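Home | Forums | Grippers | Search
Print this page | E-mail this thread

Parallel or adaptive jaws for board work?

ivan_melnychuk
Comparing the Plerero parallel gripper with the Rastis adaptive one on server boards. Wrist camera on both. The Plerero holds position better after 500 cycles.

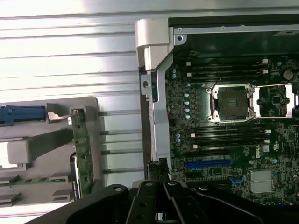
My trouble is width. With the socket open and the load plate swung back, the jaws hide part of the board on approach.

NGatti
Offset the camera 12 mm. Cheaper than a new gripper.

abla_s
Disagree - an offset only moves the blind spot. Narrower fingertips first, then recalibrate.

NGatti
Narrow tips flex. I went back to stock ones in August.

ivan_melnychuk
Will try both and post the repeatability figures.

Last updated: April 22, 2020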